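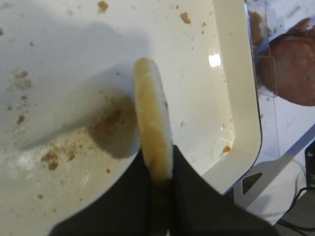 Mateja Vidmar wants $10 for a loaf, and I went to Grestham ready to argue. Her bakery, Arnia, sells one kind of bread and closes at 2. "People say it's just flour and water," she told me. "Fine. Make it yourself." A slice on a cream-white tray, its crust going from pale yellow to a deeper golden brown, didn't look like ten dollars to me. Vidmar says the price is rent, flour and a 16-hour rise. I asked whether anyone could taste the last few hours of that. "I can," she said. Could her customers? She took a while. "Some."

Quentin Rolland, who runs the grocery on Figueroa, is less polite. "She sells a story," he said. He also buys a loaf every week, and he wouldn't tell me why.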